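Can a director refuse to sign the annual accounts?

furik_8
Good evening all. Our small company, Stiline Pty Ltd, has three directors. One of them refuses to sign the accounts because he disagrees with a loan of $2910. Can the other two sign without him? I have read our constitution twice and it says nothing.

Samureo
If the board passed a resolution, one director can sign for all. Record his objection in the minutes.

yin196
I do not fully agree with Samureo. Please check first if your meeting had a valid quorum. In my company we had to repeat everything.

Samureo
Fair point, but two of three is normally enough.
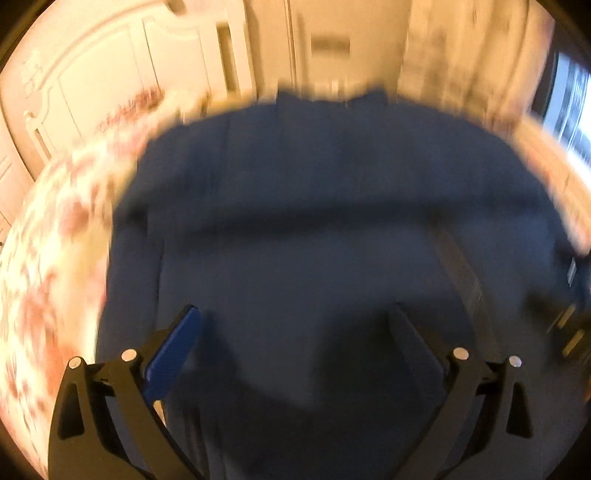
Re: Quorum and notice

furik_8
Thank you both. He received the notice on March 13 and did not come. I will ask our accountant before we lodge.

Contact us | Copyright 2021 | Back to top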